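Bowl (household)

A bowl is a round, open-topped vessel, deeper than a plate and wider than a cup, used for preparing, serving, storing and losing food at the back of a refrigerator. It is among the oldest forms of container still in daily use, and its basic design has resisted improvement for several thousand years, though manufacturers continue to try. Most households own more bowls than they can name a use for, and fewer than they need on the day guests come.

Definition and boundaries

The line between a bowl and its neighbors is not well guarded. A shallow bowl shades into a deep plate, a small one into a cup without a handle, and a large one into a basin once someone has washed socks in it. The retail trade tends to settle the matter by price. The ceramics writer Kerttu Kauppinen proposed in her handbook Round Things that a bowl be defined as any vessel from which soup can be eaten without shame, a test that excludes most ashtrays and, regrettably, several expensive restaurant dishes.

The parts of a bowl are few. The rim is the upper edge, the wall is the side, the well is the hollow interior, and the foot is the ring or flat area on which it stands. A bowl without a foot is said to be round-bottomed and will spend its life looking for the lowest corner of the table.

Materials

Clay bowls are found at very early settlements across much of the world, and wood, gourd, stone and metal all have long histories in the same role. The modern cupboard adds glass, plastic and paper to the list. Ceramic bowls hold heat well and survive the dishwasher, but chip at the rim, usually on the side facing visitors. Wooden ones are prized for salad and come with care instructions that are read once. Metal mixing bowls are nearly indestructible and make sure everyone in the house knows when they are being put away.

Plastic bowls are light, bright and inexpensive, and take on a permanent memory of any tomato sauce left in them overnight. Paper bowls are meant for a single meal. Many have a fluted or pleated rim, the folds being a natural result of persuading a flat sheet to become round. Households that wash paper bowls and use them again do exist, but seldom discuss it.

Sets and strays

Bowls are commonly sold in matching sets and almost never kept that way. Breakage, lending and office potlucks gradually remove members of the original set, while gifts and other people's potlucks supply replacements. The result is the mixed stack, in which a patterned rim sits beside plain white, and bright plastic beside both.

Sabina Michalík's survey of kitchens in the town of Skultardale recorded 113 bowls in 11 homes, of which 19 belonged to a complete set. One respondent owned 10 cereal bowls and ate cereal from a measuring jug. The housewares firm Umitow later brought out a range called Katona, deliberately mismatched at the factory — a service most families had been providing for themselves at no charge.

Nesting and storage

Nesting is the practice of placing smaller bowls inside larger ones. It works very well among bowls of the same family, whose walls slope at the same angle, and poorly among strangers. Two bowls of nearly equal size but different makers may wedge together and refuse to part. The usual remedy is cold water in the upper bowl and warm water around the lower, followed by language.

The order of the stack is a frequent subject of domestic dispute. Leena Kettunen, in a column for the household magazine Holico, argued that the bowl used most should always be on top. Her fellow columnist Santeri Juntunen replied that weight alone should decide, with the heaviest at the bottom, and the exchange of letters lasted until June. Readers were divided. The magazine then moved on to lids, and lost subscribers.

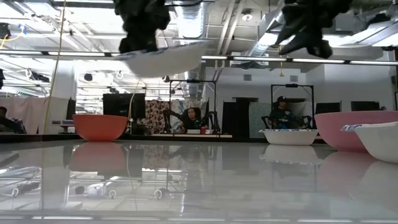

A mixed group of bowls in plastic, paper and other wares on a glossy white table. One white bowl is held upside down above the surface.

Inversion

A bowl turned upside down ceases to be a container and becomes a cover, a dome or a small obstacle. Inversion is common practice in draining, where a washed bowl is set rim-down on a rack or towel, and in storage on open shelves, where it keeps dust out of the well. Opponents point out that the dust then settles on the foot, and that the rim rests on a shelf last wiped on some forgotten Saturday.

Bakers invert bowls over resting dough, and children invert them over spiders. The steamed pudding depends entirely on the maneuver, since it must be turned out of its bowl in one confident motion. Cookbooks describe this step in a single sentence and show the pudding afterward.

On the table

When setting out bowls for a group, the large serving bowl traditionally takes the center and the smaller ones go to the places. In practice the serving bowl drifts toward whoever is hungriest. Kaisu Koivisto's guide to informal entertaining advises against matching colors at all costs and suggests giving the brightest bowl to the youngest guest, who was going to take it anyway.

See also

Basin
Colander
Lid, missing
Plate
Tureen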